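Newsletter > Around the House > Small Things

A word in favor of the little blue bottle

7 August 2025 | 31 comments | 608 shares

Those of you who have been reading since the beginning will know that I can't leave a subject alone once it has me by the sleeve, and this month the subject is small bottles. I mean the squat, rounded kind with a cap nearly as big as the rest of it, the sort that ends up at the back of a drawer or in the pocket of a winter coat. I had planned to write about shelf paper (Colette Le Goff has been asking for it since December, and she is a patient woman), but then I cleared off the white table to do some sorting, and there went the afternoon.

I like to sort on a white table, by the way. My mother did hers on a brown one and was forever losing lids. On white you see everything, every crumb and every drip, and if that makes you wipe it down more often, well, there are worse habits. I take one thing at a time, set it down with plenty of bare table around it, and decide about it before I let myself reach for the next.

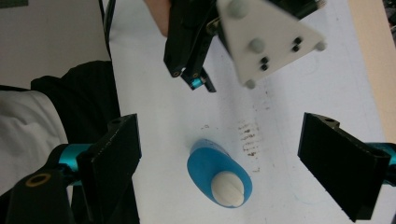 Blue is the color I always keep. I couldn't give you a sensible explanation for it. Timothée Ferrand, who used to run the housewares counter at Delorme, told me that the blue ones went first every single season, whatever was inside, and that he could have sold blue bottles of tap water if they'd let him. I believe him! There is something about a strong blue with a bit of light coming through it that makes a person want to stand it on a windowsill, and my own windowsill is full to the point where I have to move things to open the window.

Now, to the practical side, as several of you wrote in after the last issue to ask how to tell whether a small bottle is worth hanging on to. Pick it up and turn it over. Look at it end on, from the cap and then from the base, and don't hurry. You'll be surprised how different a bottle seems when you aren't looking at it from the side – a thing you took for plain has a nice round shape to it, or a patch of color you had forgotten all about.

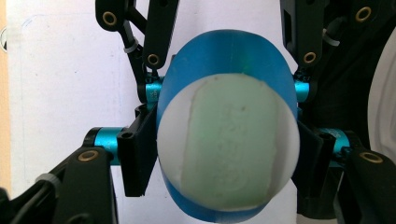
After that comes the cap, and I am strict about caps. If it doesn't close snugly, out it goes, however pretty the color. Try it twice, then give the bottle a gentle shake over the sink with a little water inside. Quentin Poulain wrote to say that he keeps a jar of odd caps in case one of them fits something someday, and that the jar is now on its second shelf. Quentin, my dear, I say this with affection: let the jar go.

For washing, warm water and a drop of dish soap will do for nearly everything. Fill it halfway, add a pinch of uncooked rice if there's something stubborn on the inside, close it up, and swirl. Rinse until you can't smell the soap. Let it stand upside down overnight with the cap off, and please don't put the cap back on while there's still damp in there, or you'll have the whole job to do over. Labels come away more easily after a good soak, and a little cooking oil on a cloth will see to the sticky part.

The other thing I swear by is a big sheet of plain white paper. I lay one down before I start on anything that might leave a mark, and I don't fuss over creases. I tend to use the same sheet until I'm ashamed of it, then turn it over and use the back. Mathis Pons buys his on the roll from Badance and tells me one roll has seen him through two house moves and a christening.

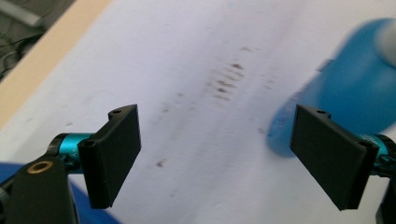 Paper also saves you an argument with whoever else uses the table. In our house that is a live question, as the same table does for homework, for mending, and for the seed packets in spring, and I have been told more than once that a person should be able to put an elbow down without regretting it. Smudges on paper can be folded up and thrown away. Smudges on the table get brought up at supper.

Once the bottles you're keeping are clean and dry, give them a job. Mine hold buttons, cloves, and the tiny screws that come with eyeglasses. Timothée Caron fills his with hand lotion for the car and writes the date on a strip of masking tape, and I have copied him shamelessly. Just be sure to label anything that isn't what it started out as, and keep the lot of them up high if there are little ones visiting.

Next month it really will be shelf paper, Colette. Do send me your own small bottle habits in the meantime. The best letter gets a packet of 50 blank labels, and I'll print as many of the others as I have room for.

31 comments | Share this item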